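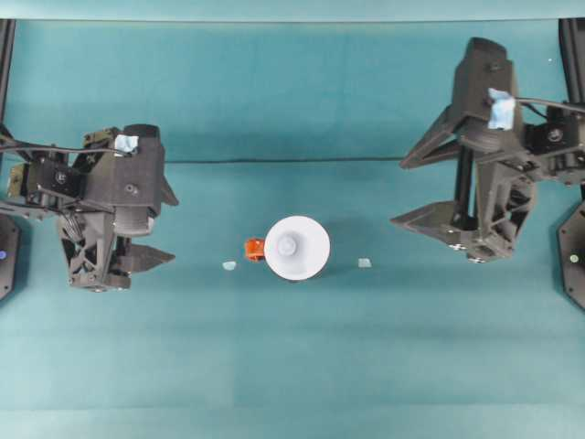
Opening (slide 1)

Good morning. My name is Erhan Tuncer and I run the evening reading program at the Rultirside branch library. I'm going to talk about how we changed our late fees, what we did in the first weeks, and what I would do differently.

Pause for latecomers. Remind them the handout is by the door.

The old rules (slide 2)

When I started, a patron who owed more than $30 could not check anything out. The card was blocked until the full balance was paid. At our branch there were 115 blocked cards, and 17 of them belonged to children under twelve.

Most of those children had one lost picture book and a stack of daily charges on top of it. Their parents stopped coming in. When I called them, several told me they thought the whole family was banned. It wasn't, but our letters were written in a way that made it sound like that.

Read the old letter out loud. Go slowly on the second paragraph.

What we changed (slide 3)

We dropped daily charges on all children's books and magazines. A lost book still has to be replaced, but the family can bring in a used copy in good shape. Noman Hashmi at the front desk rewrote the letter. His version is four sentences long and has the phone number at the top.

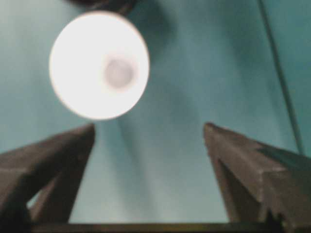 We also stopped sending the letter at two weeks. It now goes out at six weeks, after one phone call and one text message. The staff were worried that people would keep books longer. Some did. A popular series in the early reader section was hard to find for most of April, and we bought a second set.

The cost (slide 4)

Late fees on children's items brought in a little over $1,000 a year at our branch. Printing and mailing the old letters used up a good part of that. Staff time at the desk was never counted, so I can't give a figure for it. If someone asks, say so and move on.

The Drodel branch kept its fees for adult DVDs and dropped everything else. Oosthuizen is still on the old rules. I don't want to compare the three branches too closely, as Drodel has a much bigger DVD shelf than we do.

What I would do differently (slide 5)

Clear the old balances first. We changed the rules and left the old debts on the cards, so families came in, heard the good news, and then found they were still blocked. That was an awkward week at the desk.
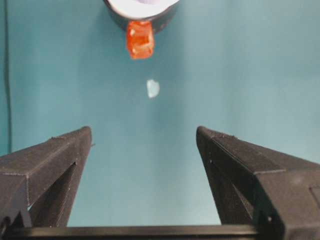

Who decides whether a used replacement copy is good enough?

The person at the desk does. If the pages are all there and the cover is attached, we take it.

Closing (slide 6)

Leave the phone number on the screen. Copies of the new letter are on the back table, and other branches are welcome to use the wording.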